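Cuando el brazo no se paró

Entrevista con Venla Rissanen, responsable de pruebas de manipulación en Clonov

El incidente duró menos de lo que se tarda en contarlo. A media mañana, un brazo que recogía piezas de menaje de una mesa siguió empujando hacia abajo después de que el programa le hubiera ordenado detenerse. Dobló un dedo de la pinza, rajó una fuente y obligó a parar la celda de ensayos hasta el mes siguiente. No hubo heridos. Venla Rissanen, que dirige las pruebas de manipulación en Clonov, escribió el informe interno y aceptó repasarlo con nosotros en la sala contigua al laboratorio.

Lo primero que aclara es que el brazo no se volvió loco, expresión que oyó varias veces aquella semana en el comedor. «Hizo lo que decía la última orden válida que tenía. El problema es que esa orden ya era vieja», explica.

El controlador del brazo y el ordenador que planifica los movimientos se hablan por red. Si el ordenador deja de enviar órdenes, el controlador espera un tiempo fijado de antemano y frena. Ese tiempo debía ser de 120 milisegundos. En abril, durante una actualización del programa, el valor se guardó en un fichero que el controlador no leía al arrancar, de modo que el brazo trabajaba sin límite de espera. Así estuvo varias semanas sin que se notara, porque la red no falló en todo ese tiempo.

«Un parámetro de seguridad que no se usa no da señales. Todo va bien y uno supone que está puesto», dice Rissanen. «Lo habíamos comprobado en la instalación inicial. Después de la actualización comprobamos que el brazo se movía, que la pinza abría y cerraba y que las cámaras estaban calibradas. La espera no la comprobamos.»

El día del fallo, el ordenador de planificación se quedó bloqueado mientras escribía en disco un registro demasiado grande. El brazo bajaba en ese momento hacia una fuente. Veikko Mäkelä, el operador de turno, vio que la pinza tocaba el plástico y no aflojaba. Pulsó primero la parada del programa, en pantalla, y no pasó nada: esa orden salía del mismo ordenador bloqueado. Luego golpeó la seta roja y el brazo quedó quieto.

Entre una cosa y otra pasaron dos segundos, según el registro del controlador. El sensor de la muñeca marcó un pico de 112 newtons.

«Mäkelä actuó bien», insiste Rissanen. «Lo que hicimos mal fue enseñarle que el botón de la pantalla era la primera opción. Lo poníamos así en la hoja de instrucciones porque la seta obliga a rearmar todo, y rearmar cuesta tiempo. Es una mala razón y la escribimos nosotros.»

Le preguntamos por qué el límite de fuerza no detuvo antes el movimiento. Contesta que estaba configurado para choques contra objetos rígidos a más velocidad. En un descenso lento, la fuerza sube poco a poco y el filtro la confunde con el peso de una pieza. Maarja Butkienė, que lleva el software de control, había señalado ese punto meses antes en una nota, y la nota se quedó en la lista de tareas con prioridad baja. «Está en el informe con su fecha y con mi nombre al lado, porque la prioridad la puse yo», dice Rissanen.

La tarea que se ensayaba era la recogida de una mesa con vajilla y fruta, la misma que sigue en marcha hoy. 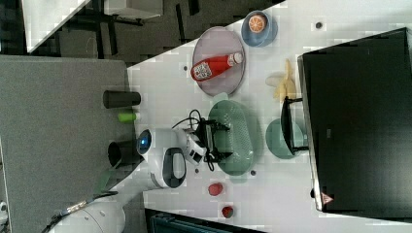 Fuentes, cuencos y fruta sobre la mesa de trabajo, con la pinza y sus cables por encima de la fuente verde.

El desorden tiene su utilidad, según Rissanen. Con los objetos alineados y separados, el planificador casi siempre encuentra una trayectoria limpia y los errores de contacto no aparecen. Cuando hay una botella tumbada en un plato o un cuenco pegado a otra cosa, la pinza tiene que entrar por donde puede. «Ahí se apoya, roza, arrastra. Si el control de fuerza tiene un defecto, sale en una mesa así», afirma.

Otra parte del informe trata de los cables. Al desmontar la pinza, Martti Leinonen, técnico de mantenimiento, encontró que la funda de uno de ellos estaba pellizcada a la altura de la muñeca. No fue la causa del fallo, y Leinonen lo dejó escrito de forma expresa para que no se tomara por tal. Pero un cable que forma un bucle puede engancharse en el borde de un plato, y un tirón falsea la lectura del sensor.

«Al principio todo el mundo quería que fuera el cable», recuerda Rissanen. «Un cable se cambia y se acabó. Decir que habíamos perdido un parámetro y que no lo habíamos mirado era más incómodo.»

La revisión externa la hizo Honkanen, una consultora de seguridad de máquinas. Su ingeniero, Hollis Blackwood, pidió repetir el bloqueo a propósito, con el brazo sobre un bloque de espuma y sin nadie dentro de la zona marcada. Desconectaron la red en pleno descenso y el brazo siguió bajando, igual que la primera vez. Con el parámetro restaurado, frenó dentro del plazo.

Blackwood recomendó además que el ensayo de desconexión no dependiera de la memoria de una persona. Desde entonces la celda no arranca si no lo ha superado: el sistema mueve el brazo en vacío, corta la comunicación y mide cuánto tarda en pararse. Si se pasa del límite, hay que llamar a Butkienė o a quien la sustituya.

También se cambió la hoja de instrucciones. La seta es ahora la primera opción y el botón de la pantalla se llama «pausa», con la advertencia de que no sirve en una emergencia. Se redujo la velocidad de descenso en el último tramo y se añadió un segundo límite de fuerza, más bajo, que solo actúa en los movimientos verticales. Este último da problemas. «Se dispara cuando no toca, sobre todo con piezas pesadas», reconoce Rissanen. «Los operadores se quejan, y tienen razón. Lo estamos ajustando, pero no lo vamos a quitar mientras tanto.»

Clonov envió un resumen del caso a Prukby, que usa el mismo controlador en su taller. Allí encontraron el fichero en su sitio, aunque con un valor más alto del que figuraba en su documentación. Rissanen no quiere dar más detalles sobre una instalación que no es suya.

A la pregunta de si volvería a dejar trabajar a una persona junto al brazo, responde que ya lo hacen, pero de otra manera. El operador puede acercarse a recolocar los objetos solo con los motores cortados, y el mando de habilitación se lo lleva consigo. Antes bastaba con poner el programa en espera.

«Mäkelä tenía las manos fuera. Un minuto antes estaba colocando la fuente», dice. «Eso también lo pusimos en el informe, en la primera página.»

Queda pendiente la sustitución del dedo doblado. El repuesto del fabricante de la pinza, Boma, llegó con un taladro distinto y Leinonen ha montado de momento uno mecanizado en el propio taller, limitado a piezas ligeras.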